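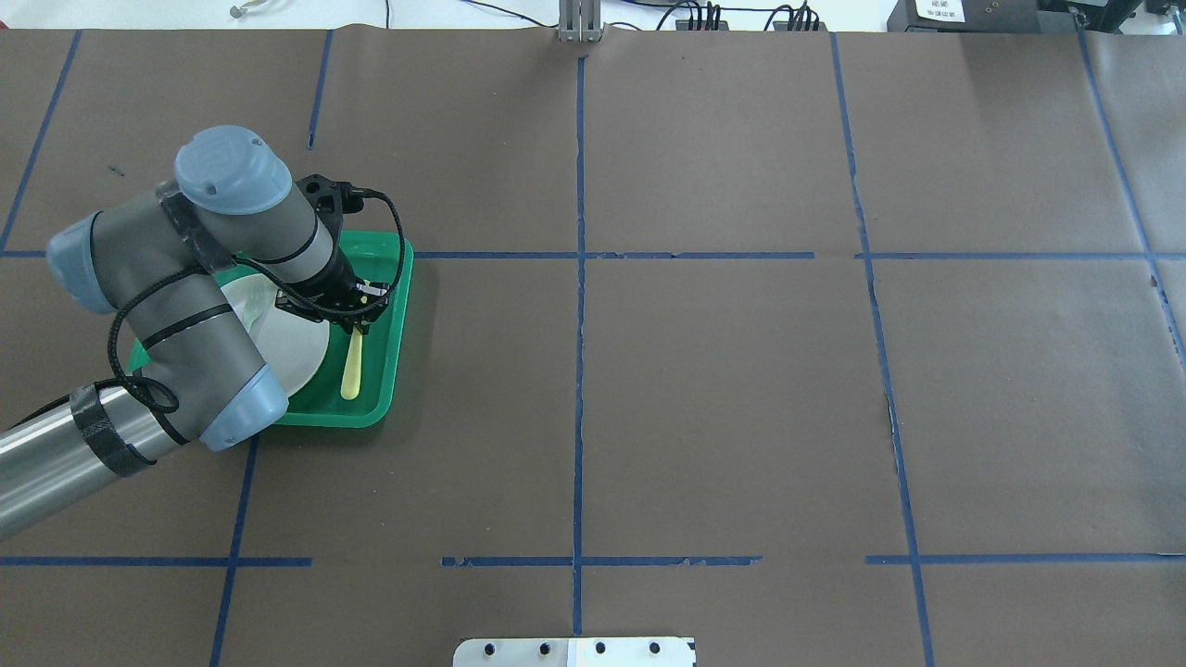 January 1, 2018

New year, and I was in the workshop before nine. The street was still full of paper from the fireworks and the bakery was closed, so I had only coffee. I had promised myself to write in this diary every evening of the holidays and I have missed most of them, so today I write a long one.

The job is still the same one, the stick and the plate. I want the arm to take the wooden stick from beside the plate, lift it, and put it back in the tray without touching the plate. It sounds like a thing for a small child. I have been at it since November.

First I repaired nothing and only looked. Rommel Navarro always tells me to do this and I never do it, because I come in with my head full of ideas from the night. Today I made myself sit on the stool with the coffee and look at the arm from the side for a good while. The cable at the elbow has a big loop now. Before Christmas it was too short and pulled the wrist a little each time the forearm went up, and I spent two evenings blaming my own code for it. With the longer loop the wrist is free, but the loop swings. I put more ties near the gripper and left the rest hanging. If it swings into the tray I will think again.

Then the tape. I laid the blue lines on the brown paper in one evening when I was tired, and it shows. The line on the right is not straight, it goes off like a road around a hill, and in some places the tape is torn. For me the grid is only a help for the eye, so I can tell the arm "this box" and see quickly if it went to the wrong one. Rommel says a crooked grid teaches you crooked things. He would take it all up and start with a ruler and a pencil. I said after the holidays. He said it is what I said about the paper.

The tray I like very much. It is the green one from my mother's kitchen, and it has a rim, so the stick cannot roll far when I make a mistake. I put it across one of the lines in the left part of the table where the arm reaches without stretching. When I had it further to the right, the elbow came almost straight and then the movements became ugly, fast at one joint and slow at the others.

Between ten and noon I did the approach only, no closing of the fingers. Come from above, stop over the end of the stick, wait, go up again. I set the speed to 200 in the Skindenon panel, which is very slow, you can scratch your nose and it is still coming down. At 800 it looks like a real machine and I feel proud, but the fingers shake when it stops, and next to a plate I do not want shaking fingers. So 200. I have no hurry, it is a holiday.

The end of the stick was my idea and I am not sure it is a good one. If I take it in the middle it hangs better, but there the fingers come too close to the plate. At the end there is more space, and the stick hangs down like a tired fish and turns in the grip. I think the answer is some rubber on the inside of the fingers. The shop in Lutden sells thin sheets of it, but they do not open until next week. I wrote to Baluyot, who has a drawer of everything, and asked if he can spare a small piece. No answer yet, he is surely sleeping.

After lunch (rice from yesterday, cold) I tried with closing. The first tries I do not want to describe. Later I moved the stopping point a very little towards me, and from then it was better. I wrote in the notebook that out of the last tries 7 were clean and 2 touched the rim of the plate. By touching I mean a small "tik", nothing moved. Still I count it as bad, because later I want to put something in the plate.

One thing I must remember: the Zosis program keeps the old tray height when I load a saved position. I changed the height in the morning, loaded the position after lunch, and the arm wanted to go to the old height. I had my hand on the stop button and all was fine, but I did not like it. Write the height on a paper and stick it on the screen. Tomorrow, first thing.

Rommel came by at four with cake from his aunt and a cable tester which I asked for in the autumn. We watched it do the movement a few times and he said nothing, then he asked why it waits so long above the stick. I said so that I can be afraid in peace. He laughed, but he thinks I can cut the waiting by half. I will try it – with the plate taken out first.

Things still open: the rubber, the height, the tape (yes, yes), and a better place for the connectors at the back, where the thin wires lie one over the other and I never know which one I am pulling. I have some small clips at home, in the box with the bicycle lamps I think.

Switched everything off at half past six. My back hurts from the stool.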